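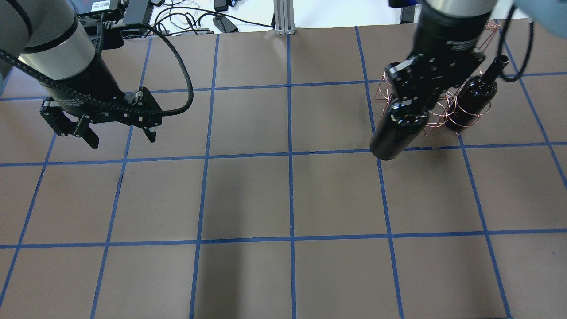
Change the paper before the tape lines get dirty, a reader advised us after our June report on the two-arm bottle cell of Kindwood in Nidisau. The company now services the cell after every 300 hours of work. 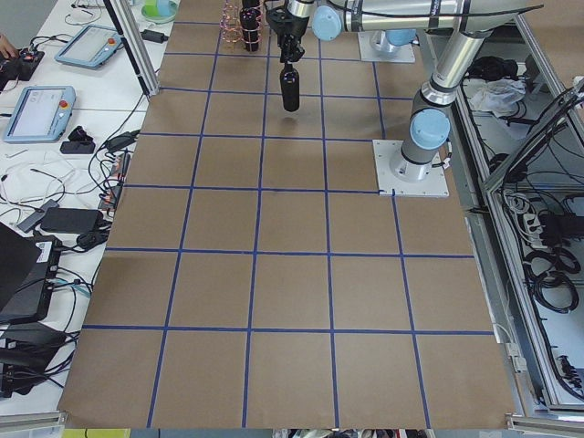 A gripper holds a bottle over the taped grid.

The technicians check the bolts of the base plates first and the cables second. The service takes 60 minutes.

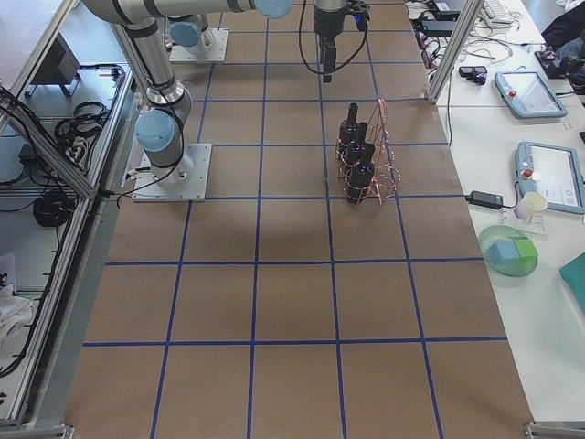 Three bottles in the wire carrier.

The next service is planned for August 2022.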